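The RAM insertion job stopped again on Sunday, at cycle 1063, and this time the log was good enough to work out why.

The symptom was a stall on the downward stroke. The arm picks a module, carries it over the open tower, lines up with the slot and pushes. On the failed cycle the push reached the force limit 10 mm above full depth and the controller went into protective stop. Correct behaviour. What was wrong is what came next: after the stop was cleared, the program resumed from the last completed step, decided the module was seated, and opened the gripper. The module dropped on to the board.

No harm done to the board, as far as I can test. The module has a chipped corner and is in the bin. 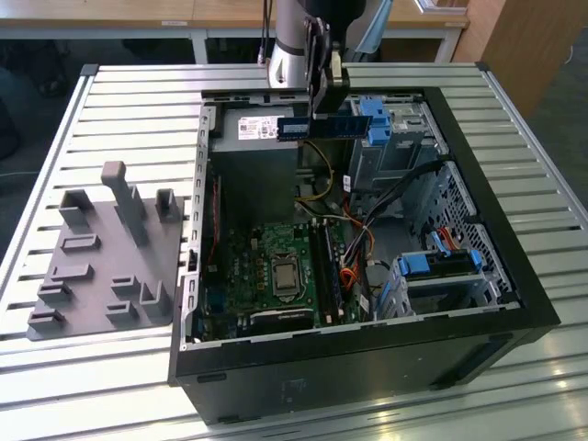
There were two separate faults, and I spent most of the evening treating them as one.

The first was mechanical. The case is only held on the slotted table by its own weight and two stops, and over a long run the pushing force walks it. I put a dial gauge against the chassis and ran 300 cycles with the force limit unchanged. It moved 1.3 mm in total, nearly all of it along the direction of the slots in the table. The lead-in on a memory slot does not forgive that much.

The second was in my code. The "seated" flag was set when the push step ended, and a protective stop counted as the step ending. I wrote that in October and never tested the stop path with a module in the gripper. Ilham Gunawan had asked about it in a review comment, which I marked as resolved – it was not.

Changes made so far:

- Clamps on two sides of the case, bolted into the table slots.
- The flag now needs both depth and force inside their windows.
- After any protective stop the gripper stays shut until somebody confirms by hand.
- The case position is probed again every 13 cycles.

The third change is the one that matters for safety. A gripper that opens by itself after a reset is a bad thing to have near fingers, and the person clearing the stop is usually leaning over the case at the time.

I have left the force limit alone. Ekberg suggested raising it, and it would have hidden the drift for a while, at the cost of a cracked slot later on.

Still open: the probing adds four seconds each time, and I have not yet checked whether the clamps twist the chassis when fully tightened. The next long run starts once I have measured that.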